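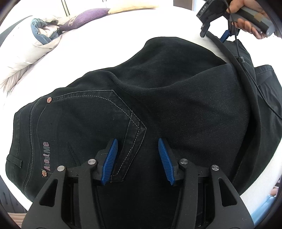 Tultden opens its hand-held gripper kit for hire, with laundry first on the list

If you have ever tried to explain to another person exactly how you fold a pair of jeans, you will know how quickly the words run out. You pinch here, you tug there, you give the whole thing a bit of a shake, and somewhere along the way the legs end up lying together. Teaching a robot to do the same has been keeping a good many clever people busy for years, and this January a small firm called Tultden has begun hiring out a kit, and a service to go with it, for anyone who would like to have a go at the teaching part without buying a robot first.

The kit is called Mirine, and it is a pleasantly simple thing to get your head around. You are given a pair of hand-held grippers, one for each hand, and you do the job with those and leave your fingers out of it. The movements are recorded as you go, along with the view from the gripper itself, and the recordings are then tidied up and handed back in a form that can be used to train a robot arm. Tultden will also send somebody to do the handling for you, if you have plenty of robot and not many hands.

Denim is a lovely choice for a first outing, if a slightly cruel one. Black jeans on a white bed are easy enough to pick out, but a heap of dark cloth hides its own folds, and a back pocket with pale double stitching may be the only clear landmark on offer when you are working out which way up the things are. The ribbed blue pads on the fingers have to take hold of a thick, doubled layer in one moment and a single leg in the next, and anybody who has wrestled a waistband out of a tangle will feel a certain sympathy.

"People always ask to start with a T-shirt, and I do understand why," said Adaeze Usman, who looks after the hire service. "But if you only ever record T-shirts you get a robot that is very good at T-shirts. Jeans have weight to them. They've got seams and rivets and pockets that catch, and they don't lie down just because you'd like them to. I would much sooner a customer spent their first afternoon being annoyed by a pair of trousers."

The basic hire runs for 19 days and comes with the two grippers, the cables, a carry case and a short printed guide (which is well worth reading with a cup of tea before you plug anything in). Customers are asked to aim for 100 good recordings of each task, and to do them in ordinary rooms on ordinary furniture wherever they can. A bed, a sofa arm, the top of a chest of drawers: all of it is welcome, and the guide is quite firm that you shouldn't go round clearing away the cushions first.

Gwilym Pugh has had the kit at his home for the past fortnight as one of the early customers. He runs Apaza, a little workshop that builds folding equipment for guest houses, and he was kind enough to talk to us at some length about it. His first impression was that the grippers felt odd, rather like eating peas with somebody else's cutlery, and that the oddness wore off sooner than he had expected. By the second evening he was turning a garment over without thinking much about it, though he did say his forearms knew all about it the next morning.

He had a few grumbles too, and they seem fair ones. The cables need minding, particularly when you reach across a wide bed with one hand and pull towards you with the other, and he would dearly like a wireless pair. He also found the case a tight fit once the cables had been coiled up by anyone less patient than the person who packed it. And very thin fabrics, pillowcases and the like, took him several goes before he could lift one layer and leave the other where it was.

"I'd have it back, though," he said. "I've been trying to describe folding to engineers for years, with drawings and arrows and all sorts. It was a relief to just do the washing and let them have that."

The tidying-up side of the service is called Votance, and it is the part Tultden seems proudest of. Each recording is looked over by a person before it goes anywhere, with fumbled grabs marked as such and kept in the set unless the customer asks for them to be taken out. Elvira Tamayo, who leads that work, told us she is rather fond of the fumbles. A robot that has only been shown perfect folding has no idea what to do when a leg slips off the edge of the bed, she said, and legs do slip off the edges of beds, in her house anyway.

So far the firm has gathered 507 recordings of jeans alone from its own staff and the early customers together, and a sample of these is sent out with every hire so that newcomers can see the sort of thing that is wanted. Towels and bedding are next, and there has been some talk of children's clothes, which are small and fiddly and would, I suspect, test anyone's temper.

Prices depend on the length of hire and on how much of the checking you would like done for you, and Tultden will put together a quote once you have told them what you want to record. Schools and colleges can ask for a shorter loan at a lower rate. There is a waiting list at the moment, though Adaeze tells us that a second batch of kits is being put together and should be ready before the spring.

Anyone who would like to try before they commit can book a half-hour session at the Tultden workshop, mornings from 10 o'clock, where there is a bed made up for the purpose and a basket of clothes to practise on. You are very welcome to bring your own jeans, and they ask only that you empty the pockets before you come.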